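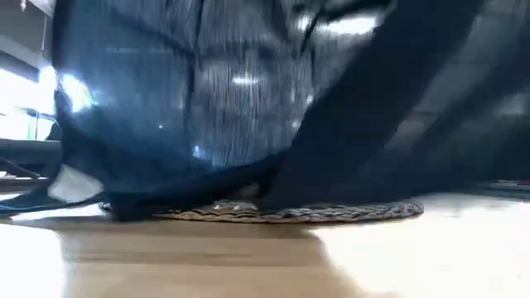 Navy cloth at the table, December.

Went to Ernham in the morning to look for a winter coat and came home with a bath mat and a return slip. The mat was marked down and the old one has a hole in it. The return slip was for the boots from Jondora, which I finally took to the drop-off counter. They had been in the hall so long that I had nine days left to send them back. The clerk scanned the box, gave me the slip and said the refund would take a while. I put the slip in the kitchen drawer with the other ones.

Coats were bad this year. Baudry had two I liked, one gray and one a sort of brown, and neither came in a size between too tight and a tent. I tried the gray one twice. The sleeves were fine. Sirkka Salminen says to order from them online and get both sizes, then send one back, but I have just spent an hour getting rid of boots and don't want to start over.

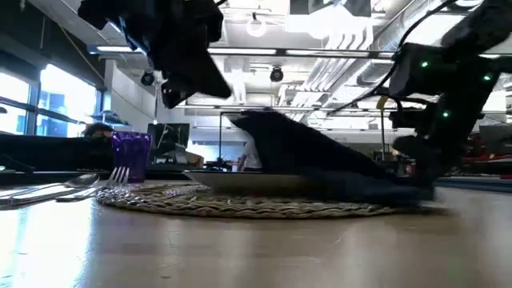 Before lunch I sorted out the points on the Flestum card. I had a little over 4,000 and they take 3,000 for the next gift card, so I used them. It has to be spent in the store and not on the website, which I missed the first time I read it. I will use it for Ilgın's present. She asked for a decent umbrella, one that doesn't turn inside out at the bus stop, and Flestum had a few on the back wall last time.

Ilgın Kocabaş called at four about the group order. We are splitting the shipping on the coffee again, and we need to reach $50 before they drop the fee. We were short, so she added a second bag of the dark roast and I added filters. I owe her for my half. She wants it before she leaves for her mother's.

Canceled the sock subscription too. It took three screens and they offered me a free month on each one. I have enough socks.

Still to get: tape, stamps, something for the neighbors, light bulbs for the stairs (the small base, check the old one first). If it isn't raining I'll walk over to Ernham again and try the other coat store by the post office. Spent more than I meant to on the mat.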